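How to Sort a Mixed Bin of Small Household Items

Most houses have at least one bin where small things end up together. Cups, little pots, bottles, lids, a tube of something from the bathroom. It fills up during a move or a kitchen cleanout, gets pushed under a bench, and stays there until someone needs the bin for something else. These steps cover emptying one, deciding what stays, and putting it back in an order that lasts.

The method works for a single bin in an evening. For a whole garage or pantry, do one bin at a time and finish each before opening the next.

What you need

One open rectangular bin with a flat floor. Metal or plastic is fine. Metal is easier to wipe and does not hold smells, but it is noisy and will mark soft plastic if things slide around in it.
A table or counter you can clear completely.
An old towel or a sheet for the table.
Two cardboard boxes, one for things leaving the house and one for things that belong in another room.
Dish soap, a cloth and a bottle brush.
Masking tape and a marker.
Shelf liner, the rubbery open-weave kind. A roll costs very little and one roll does several bins.

Step 1. Empty the bin all the way

Take everything out and lay it on the towel. Do not try to sort inside the bin. Things hide under each other, and the last inch at the bottom is where the loose lids and screws are.

If there is broken glass or anything sharp, wear gloves and take pieces out one at a time. Do not tip the bin over to empty it, even if it is light. Small heavy pots roll, and a ceramic cup will chip on a hard counter.

Wipe the inside of the bin with soapy water and dry it. Pay attention to the corners. On a metal bin, check the seams for rust and sand off any you find. Let it dry completely before anything goes back in, including the liner.

Step 2. Group by shape first

People usually start by grouping things by room or by use. Shape is quicker on the first pass, and it tells you how the bin will pack. I use these groups:

Round and open: bowls, cups, small pots, ramekins, empty cans kept for storage.
Long and narrow: bottles, tubes, brushes, anything with a handle.
Flat: lids, saucers, trays.
Odd: everything else.

Set each group in its own area of the towel. If an item could go in two groups, put it with the one it packs best beside. A squat bottle goes with the bowls. A tall thin cup can go with the bottles.

The odd group will be bigger than you expect. Leave it for now.

Step 3. Decide what stays

Go through one group at a time. For each item, pick one of four answers: keep in this bin, keep in another room, give away, throw out.

A lid with no pot goes in the throw-out pile, unless you have another bin still to open that might hold the pot. In that case put a piece of masking tape on the lid, write the month on it (mine say February), and set it on top of the unopened bin. If it still has no match when the last bin is done, let it go.

Bottles with something left in them need a closer look. Read the label, check the cap, and do not combine two half-full bottles of anything you clean with. Kitchen things and cleaning products should not share a bin at all. If you find both, start a second bin now and keep it in a different place.

For bowls and cups, run a fingertip around the rim. Chips are easier to feel than to see. A chipped bowl can hold clips or rubber bands on a workbench, but take it out of the kitchen.

Fredy Tello, who helped me with the first few bins, keeps one extra pile for things he is not sure about. It is allowed to be as big as one shoebox. When the shoebox is full he has to decide on something before adding anything else. I have borrowed this and it does save time.

Step 4. Wash and dry

Wash everything that is staying and that touches food. Things that have sat in a bin pick up dust and a slightly sticky film, mostly on plastic. Warm water and dish soap take it off. For the film on older plastic, a paste of baking soda and water works if you leave it on for a few minutes and wipe with a soft cloth.

Small pots with a metal rim need more care. Dry the underside of the rim with a corner of the cloth. Water sits there and will leave a brown line in a few weeks.

Stand bottles with the caps off, neck down in a dish rack. Give them overnight. If you cap a bottle that is still damp inside, it will smell the next time you open it.

Step 5. Lay out the bin before you fill it

Cut the shelf liner to the floor of the bin. A bare floor works for heavy items that stay put, but light bowls and cups slide every time the bin is moved. Cut the liner slightly small so the edges do not curl up the sides.

Then put a few items in without stacking and look at how they sit. Keep the clusters apart at this stage, with clear floor between them, so you can see what space you have. Round things take up more room than their width suggests, because of the gaps between them. Long things do best against a wall.

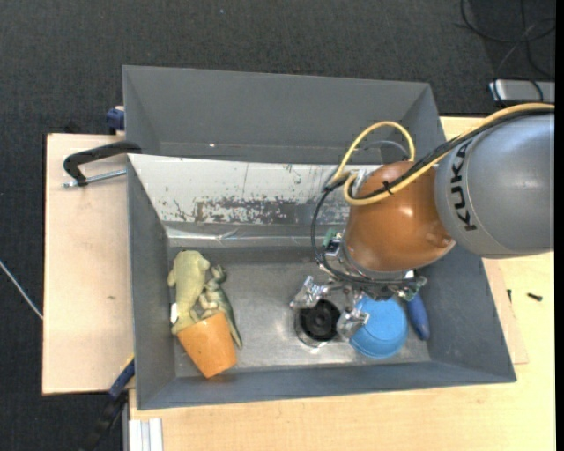

Small items in a gray bin: a round black pot or can with a metal rim, a blue bowl or cup turned upside down, and a longer dark blue item near the right wall. No liner on the floor yet.

Once you are happy with the layout, move each cluster to its final place. My usual order is long items along one wall, round items in the middle, and flat items standing on edge along the other wall. The odd group goes in last, in a small box or tub of its own, so it does not drift through everything else.

Step 6. Decide which way up things go

Bowls and cups can be stored open side up or open side down. Each has its place.

Open side down keeps dust out and is steadier for a single bowl, which rests on its widest edge. It wastes the inside of the bowl, though, so use it for the top layer or for items you only have one of.

Open side up lets you nest. Put the largest at the bottom and do not nest more than four deep in a bin, or the bottom one gets stuck. Put a square of paper towel between any two that fit tightly. Glazed bowls scratch each other and nonstick pots scratch very easily.

Small pots go open side up with something light inside. I put the matching lid in upside down, so the knob points into the pot, and the next flat item can sit on top.

Bottles should stand if the bin is tall enough. If they have to lie down, tighten the caps and point them all the same way. Anything that might leak goes in a zip bag first.

Step 7. Stack only what will hold

Two layers is enough. With a third layer you have to unpack the bin to reach anything on the bottom, and after the second time you will stop putting things back where they came from.

Heavy goes low. Put a sheet of cardboard between the layers if the bottom one is uneven. Cut two finger holes in the cardboard so it lifts out.

Press down lightly on the top layer with a flat hand. If something rocks, take it out and turn it. Fill larger gaps with folded dish towels, which you can store there anyway.

Step 8. Label two sides

Write what is in the bin on masking tape and put one strip on a short side and one on a long side. Bins get turned around. Write plain words: small bowls, cups, travel bottles. "Kitchen misc" will not help you in six months.

If you have several bins, number them too and keep a list on paper inside a cupboard door. Byung-chul Wi keeps his on a phone and it works for him, but other people in the house cannot look at it.

Common problems

The bin is too heavy to lift. Split it. A bin you can carry with one arm while opening a door with the other is the right weight.

Everything slides to one end. The liner is too short, or the bin is less than half full. Use a smaller bin or put a rolled towel across the empty part.

Plastic items smell after washing. Leave them in the sun for an afternoon with the lids off. If they still smell, fill them with crumpled newspaper overnight and wash again.

Nested bowls are stuck together. Put cold water in the inner one and stand the outer one in warm water for a minute. Twist, do not pull. Avoid very hot water with glass.

The odd group keeps growing. Go through it each time you open the bin and take out one thing. Spare caps and single parts can usually go – if you have not looked for one by now, you do not need it in a kitchen bin.

Keeping it in order

Check the bin twice a year. Lift out the top layer, wipe the cardboard, look for leaks, and put back anything that has wandered. It takes ten minutes if the labels are right. Replace the tape when it starts to curl, and wash the liner in the sink with dish soap. Hang it over the edge of the tub to dry before it goes back in.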